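Re: [stindico-users] Moving the list archive to Dokeo
Posted in July by the list admin, Gunn mirror

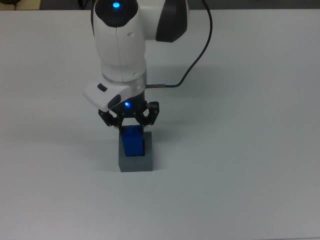
White arm with a dark grey panel over a pale tabletop.

> Does anyone know whether old attachments will survive the move?
> I have over 100 messages bookmarked and half of them are only
> useful for the PDFs. Also, will the links change?

Attachments are coming across. The exception is anything bigger than 10 MB, which Dokeo refuses on import. I ran a check last night and 42 messages are affected, nearly all of them scanned manuals. Those files will go in a plain folder on the Pleleo server and I'll add a note to each message saying where to look.

Links will change, I'm afraid. The old addresses used the message number and Dokeo makes its own. There will be a redirect for the first 5 years of the archive, where the numbering is clean. After that we had the crash and two messages can share a number, so the redirect will drop you on the month index and you'll have to search by subject.

Posting stays as it is. Same address, same digest. If you filter on the list header, leave your filter alone.

The archive will be read-only from 18:00 on the day of the move until the import finishes. Mail sent in that time will still be delivered and will be added to the archive afterwards.

Please trim your quotes when replying.

Last updated: July

Related messages
- Digest arriving twice
- Search ignores accented letters
- Gunn mirror: new address
- Scanned manuals, missing pages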